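Ernulley Neighbors Help Board
Home & Laundry > Small spaces

Where do you fold laundry when the bed is the only flat spot?

Posted by tangletop_Rivgate, 2nd October
1,157 views

Hi all! I moved into a studio over in Rivgate in August and I love it, but I have not figured out laundry. There's no counter to speak of, my table is always covered in work stuff, so everything gets dumped on the bed and folded there. Two problems. First, the fitted sheet bunches up the second I lean on it, so I'm smoothing a T-shirt on top of a pile of wrinkles and it comes out looking slept in. Second, white things. My sheet is a bright color and I keep wondering if the dye can rub off on a white shirt that's still a bit damp. Do people really fold on the bed, or do I need to buy a board or something? I don't have much room to store one.

3 replies

mopsy_in_idstead
Member, 1,868 posts

Bed folder for life here! I've never owned a folding board and I'm not starting now. My kid's bed gets the job in our place (it's narrow, so I can reach across without climbing on), and yes, the sheet wrinkles like crazy. What helps me is picking the shirt up before I try to flatten anything. Pinch it at the shoulders, give it one good snap in the air, then lay it down and only smooth it once, from the collar down. If you keep patting at it you just push the sheet's wrinkles into it. 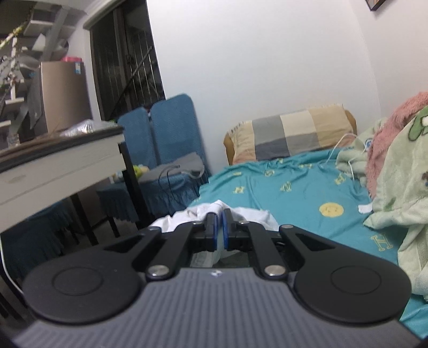

What I do, start to finish

1. Pull the fitted sheet tight at the foot corners first. Takes ten seconds and I still forget half the time.
2. Move the pillow, or at least shove it all the way up to the wall. Same goes for phone chargers, I have folded one into a pajama top before and spent a whole evening looking for it.
3. Whites go first, while your hands are clean and the bed is clear.
4. Sleeves in, sides in, bottom up to the collar. Don't fuss over the rest.

About the dye, we have a teal sheet with yellow cartoony shapes all over it and I put white stuff down on it constantly. It's been through the wash so many times that if it was going to bleed it would have by now. A brand new sheet is another story, I'd wash it 2 times before trusting it with anything white, and I wouldn't leave damp clothes sitting on it overnight no matter how old it is.

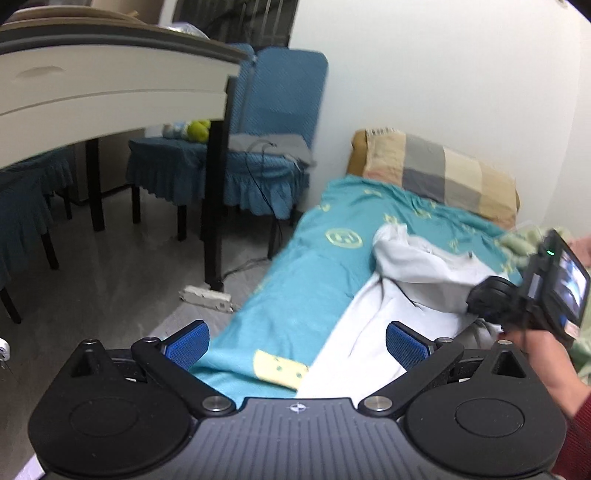 The other thing is to put each stack away as soon as it's done, even if it's three shirts. Once I start building piles along the edge of the mattress somebody sits down and they all slide off and I'm back to the beginning. I use the seat of a chair as a halfway stop if the dresser is full. Oh, and if your mattress is really soft, a big bath towel folded in half under the shirt makes it a lot firmer. Works about as well as a board and you already own it!

gus.from.upstairs

just hang everything. 4,000 hangers problem solved

tang_st_laundry
Member

Agree with mopsy on the towel, though I'd use a light colored one if you're worried about dye. You can check the sheet pretty easily. Wet a corner of an old white rag, rub it hard on a part of the sheet that tucks under the mattress, and look at the rag. If there's color on it, wash the sheet again by itself in cold and repeat.

One thing I'd add is that damp shirts shouldn't be getting folded in the first place, on a bed or anywhere else. If the seams at the armpits still feel cool, give them longer. I drape mine over the backs of chairs for an hour and then fold.

tangletop_Rivgate

Thank you! Did the rag test tonight and got a faint blue smudge, so the sheet is in the wash by itself right now. Trying the towel tomorrow. Gus, I have one closet and it's mostly water heater, but I appreciate you.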